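The Clear Bench Is Overrated
July 7, 2020
By Signe Mogensen
Print this article | E-mail this article

Every few years somebody rediscovers tidiness and sells it back to the rest of us. This spring it was the turn of the work table. Gøran Holmgren's booklet for Prurkley, "Nothing Out", went round our building in March, and by the end of the month people who had never wiped down a counter in their lives were telling me that a bare white top makes for better work.

Does it? I've read all 17 pages and I still can't find the part where he shows it. He says clutter costs time. He says white surfaces show up spills. The second I'll grant him, though a spill on white still needs somebody with a cloth.

What a bare table does do is look good – smooth, pale, evenly lit, ready for anything. So does a kitchen in a showroom.

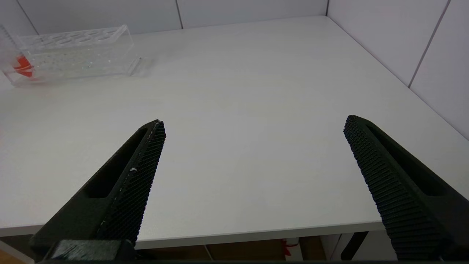 What the stuff is for

Then the work starts, and out it all comes. A rack, because a test tube has a round bottom and won't stand up by itself. A beaker. A bowl, and I'd defend the bowl to anybody. Holmgren wants "matched containers" and would surely send a pink plastic one back to the kitchen. Why? It's wide, it's light, and you can tell it from the glassware without looking twice. I have yet to hear what a matched one would do better.

The clear rack I'm less sure of. You can see the red liquid right down to the bottom of the tube, and that's handy. But clear plastic on a white table between white walls is asking to be knocked, and clear glass is no better. Unnur Thygesen at Kurnside swears by it all the same. I'd put a strip of colored tape along the foot of the rack and stop admiring it.
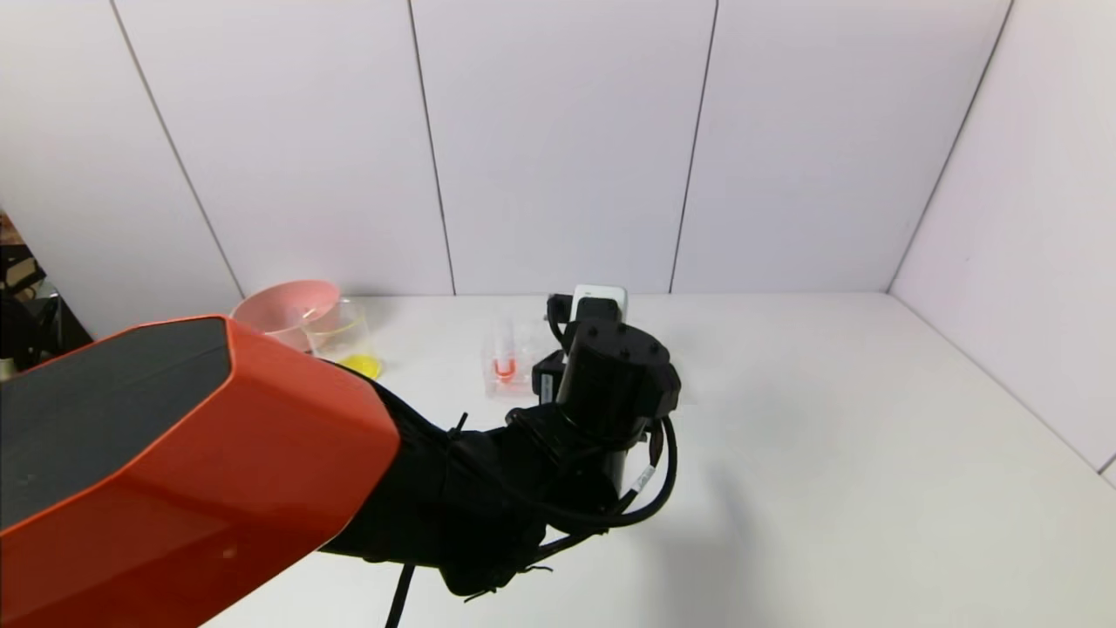

Holmgren's answer is that everything goes back in the cupboard after each step. Has he tried it? I did, for 3 days, and spent them opening and shutting a door. On the fourth I left the rack where it was, wiped around it and got on with the job. By all means clear up when you're finished. Until then I'd leave the bowl alone.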